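Hi Nidia,

Quick update on the Bodham repair evenings, now that we're two months into the fall run. It's going better than I feared in April! We've had 62 people through the door so far, most of them with lamps, toasters and the odd radio, and the parts money from Walum is lasting longer than I'd planned for.

Nayeli Tamayo has taken over the sign-in desk and moved us to a single waiting list, so people can go get a coffee and come back. Alcides is still our only person who'll touch sewing machines – he has a line every time, and I'd love to find him a partner before winter.

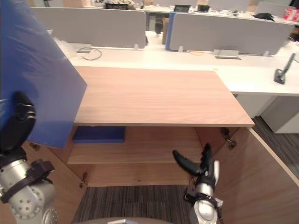

The other thing I'm chasing is spare parts. We've spent nearly $18 a session on fuses, plugs and cord, and I think buying in bulk from Quispe would bring that down. I'll send you their price sheet when I get it.

Still to do: the safety tester needs its yearly check, and I owe you the receipts for September (sorry, they're in my other bag). Could we talk about next year's dates sometime this week?

Thanks again,
Gilberto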